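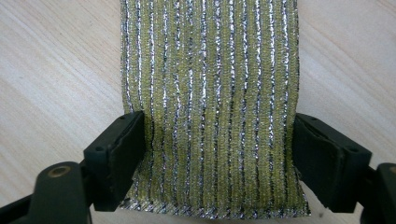
How to Budget for a Fabric-Handling Gripper Without Crying in October

Filed under: Planning and Purchasing
Last updated Thursday, April 2, 2020

Metal parts are polite. You pick one up, it stays the shape it was, you put it down. Fabric has opinions. Anyone who has priced automation for boxes or brackets and then tried to reuse the same spreadsheet for knitwear will recognize the feeling of watching a perfectly good number become a very bad one.

What follows is the order we do things in when a small sewing or finishing shop wants to buy its first piece of handling equipment. It assumes you have a table, a pile of cloth, a budget that somebody else approved, and no engineer on staff.

Step 1. Write down what the cloth has to do

Leave the catalog closed for now. Take a sheet of paper and describe the move in plain words: pick one swatch from the stack, carry it to the next table, lay it flat. If your sentence has the word "and" in it more than twice, you are describing two machines and should budget for two machines.

Note the annoying details too. Does the piece need to arrive face up? Does it matter if the edge gets creased? Will anyone downstream notice a pinch mark? The salesperson will ask none of this, and you will be asked all of it in the first week.

Step 2. Pull your worst fabrics

Every vendor demo uses a nice, stiff, medium-weight cotton that would practically walk to the next table if you asked. Ignore it. Go to your shelves and collect the stuff your own people complain about:

Ribbed knits that curl when squeezed from the sides
Anything with metallic yarn
Fuzzy pieces with loose fibers at the hem
Very thin linings that come up two at a time

A striped knit with metallic thread is a good tester. The stripes work as a free measuring tool: when they bow or run off at an angle, the cloth is bending, and you can see where. The sparkle also gives camera systems something to be confused by, and it's nicer to learn that before the invoice.

Step 3. Try it by hand first

This is the step people skip, and it's the cheapest one on the page. Get a hand-held gripper with the same style of fingers you are thinking of buying, and spend an afternoon picking up your worst fabrics with it. You will feel faintly ridiculous. Carry on.

Try each piece three ways: pinched by the side edges, pinched near the bottom, and pinched in the middle of a fold. Watch what the free part does. A knit held low may stand up nicely while the bottom edge wrinkles against the table, and you need to decide whether that wrinkle is a problem or just ugly. Write the answer next to the fabric name. "Fine" counts as an answer.

If you can't hold a swatch with the hand tool, think hard before paying for a machine to fail at it faster.

Step 4. Build the real budget

The price on the quote is the price of a gripper sitting in a box. Put these on separate lines, even if you have to write "no idea" beside a few of them:

Gripper body and fingers
Spare fingers and replacement pads
Mounting plate and hardware
The arm or slide that moves it
Air or power to the bench
Guarding
Freight, plus any duty
Setup time, yours and theirs
Fabric you will ruin while learning

Our first worksheet gave $1000 to the gripper and nothing to the last line. The fabric line ended up at almost $1000 all by itself, most of it a metallic knit we were fond of. We now fill in that row first.

Don't fold the spares into "miscellaneous." Fingers get scuffed and their edges soften with use, and a pad that has lost its edge handles thin cloth differently from a new one. Ask what a replacement pair costs, whether it comes with the screws, and whether you can change it with tools you own.

Step 5. Get quotes that can be compared

We sent the same one-page request to Vurnano, Jiltberg and Hegedűs, and got back three documents that appeared to describe three different planets. One priced the fingers separately. One included setup but not travel. One was mostly a cover letter.

Send everybody the same table with blank cells and ask them to fill it in. Include a small bag of your worst swatches with each request, labeled. A vendor who tests them and reports a failure on two is worth more of your time than a vendor who replies that their product handles "all textiles."

Keep the replies in one place. We use Stastix for this, mainly out of habit. A shared spreadsheet does the job as long as one person owns it and the rest keep their hands off the formulas.

Step 6. Spread it over 12 months

Put every line on a calendar by the month you'll pay it. Deposit, balance, freight and spares rarely land together, and the spares tend to land in October, when the holiday orders are in and there is no money for anything.

Leave a gap between delivery and the date you promise production. However long you think the gap should be, your boss will cut it in half, so plan accordingly.

Before you sign

Confirm the lead time in writing.
Ask who answers the phone after installation.
Check that the finger opening suits your thickest piece as well as your thinnest.
Ask for your swatches back. They will be wrinkled.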